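The Quiet Handover in Mullau

The agency that watches the border region from Mullau has changed its leader for the third time in seven years. There was no ceremony. A short notice dated 1/9/26 was put on the government website, and the staff learned the name of the new director one hour before the public did.

For the people of Mullau, who see the gray building from the tram every morning, this means little. For the capital it means a lot. The Mullau office prepares the daily security report, and the person who signs this report has a seat at the table when the cabinet speaks about defense.

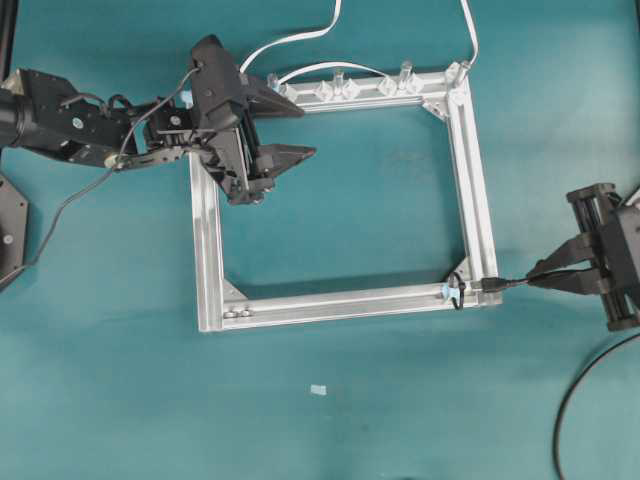
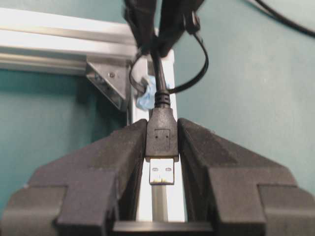

The law asks for a hearing before the appointment, and the hearing came after it, was the complaint of one member of the oversight panel, who asked that the notice be taken back until the members had put their questions. The government answered in two sentences. It said that the appointment is temporary, and that for a temporary director no hearing is necessary.

The word "temporary" has a long history in this matter. The last temporary director stayed four years. During this time the agency grew to 981 employees, opened a second office in Tronder and took over the monitoring of the northern ports, a task that had belonged to the coast service. Each of these steps was legal. Each was also decided by a person whom the parliament had never confirmed.

I spent part of November reading the minutes of the oversight panel, those which are open. They are dry, and in many places whole paragraphs are covered in black. Still, one can follow the main quarrel. The panel wants to see the budget of the Tronder office as a separate line. The agency prefers to show it inside the general costs, together with heating and vehicles. The question was on the agenda at every meeting I could read, and every time it was moved to the next one.

Then there is the Wistesitz report. It was ordered after a leak of personnel files, and it bears the name of the small town where the files were found. It has 3000 pages with the annexes, and only the summary was published. The summary recommends that the director should be confirmed by a vote, that the term should be fixed, and that the inspector should not be chosen by the person he inspects. The government welcomed the report and promised a draft law. The draft is still with the ministry.

The opposition calls its own proposal the Uysal plan – it was written in the Uysal conference house, during a weekend retreat. It follows the summary closely but adds a rule that a temporary director must leave after six months, even if no successor is found. Critics say such a rule could leave the agency without a head in a crisis. Its authors answer that a deputy exists for this purpose.

The panel meets again after the winter recess. The budget of the Tronder office is the fourth point on the agenda, behind the approval of the old minutes.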